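Le verre doseur, cet ustensile qu'on garde vingt ans

Il est au fond du placard, souvent coincé dans un saladier, et on le sort sans y penser. Le verre doseur en plastique fait partie des objets de cuisine qu'on n'achète presque jamais deux fois. Chez Hamdy, petit magasin d'articles ménagers ouvert dans le centre de Kerndale, on en trouve 4 modèles sur une étagère basse, entre les entonnoirs et les passoires. Le moins cher se vend davantage que les autres réunis.

Reda El Khatib tient la boutique depuis le mois d'août. Il a repris le stock de l'ancien propriétaire, 3 735 articles à l'inventaire, et il a passé les premières semaines à trier. Les doseurs sont restés. « Les gens viennent quand l'anse a cassé ou quand on ne lit plus les chiffres. Sinon ils gardent le leur. »

La lecture est en effet le point faible. Sur beaucoup de modèles, les graduations sont imprimées à l'extérieur et finissent par pâlir à force de lavages. Celles qui sont moulées dans la paroi tiennent plus longtemps, mais elles se voient mal sur un plastique dépoli. Certains cuisiniers repassent les traits utiles au feutre indélébile. Il faut recommencer de temps en temps.

Hajar Abdel Hamid donne des cours de cuisine pour débutants dans une salle de la rue Jirau, par groupes de six. Sa première séance est consacrée aux mesures. On y prépare une pâte à pain plat avec de l'eau, de la farine, du sel et un peu d'huile, et tout le monde verse tour à tour. L'erreur la plus courante consiste à lire le niveau d'en haut. Vu de cette façon, le liquide paraît à la bonne hauteur alors qu'il en manque parfois un bon doigt. Elle demande de poser le récipient à plat et de se baisser jusqu'à avoir le trait à hauteur des yeux.

Pour verser, elle conseille d'utiliser les deux mains dès que le récipient est lourd, l'une sur l'anse, l'autre contre la paroi, près du bec. Le filet est plus régulier et on s'arrête plus facilement. Un torchon ou une feuille d'essuie-tout reste à portée sur le plan de travail. L'huile se mesure en dernier, quand la recette le permet, ce qui évite un lavage intermédiaire.

Reste la question de la taille. Un litre convient à la plupart des usages, soupe et pâte à crêpes comprises. En dessous, on remplit deux fois et on se trompe dans le compte. Au-dessus, les petites quantités deviennent illisibles, et un demi-décilitre de lait se perd dans le fond. Pour le riz, le gobelet fourni avec le cuiseur fait mieux l'affaire, à condition de se souvenir qu'il ne correspond pas à la tasse des recettes.

Côté entretien, le plastique garde les odeurs et se teinte au contact du curcuma ou de la tomate. Hajar Abdel Hamid laisse tremper le sien une nuit dans de l'eau et du bicarbonate. Elle le range tête en bas, sans rien empiler dessus.
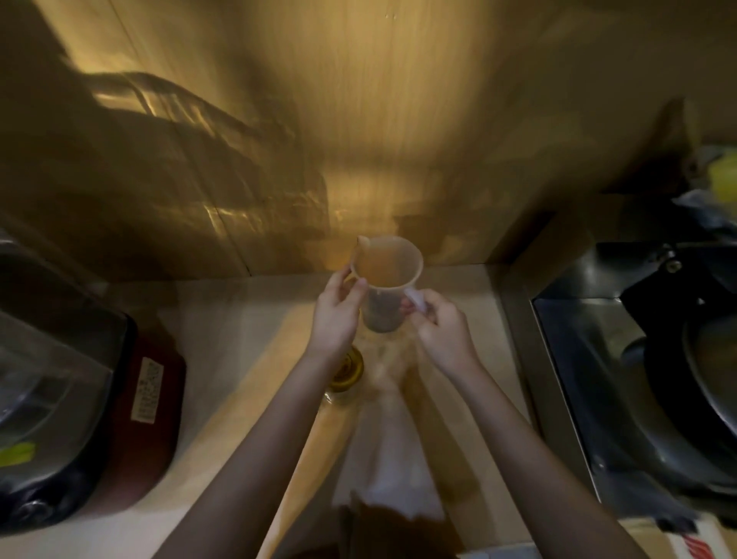
Ingegerd Isaksson n'est pas convaincue par le plastique et nous l'écrit : elle pèse tout, l'eau comme l'huile, directement dans le saladier posé sur la balance. Son doseur lui sert encore à arroser le basilic.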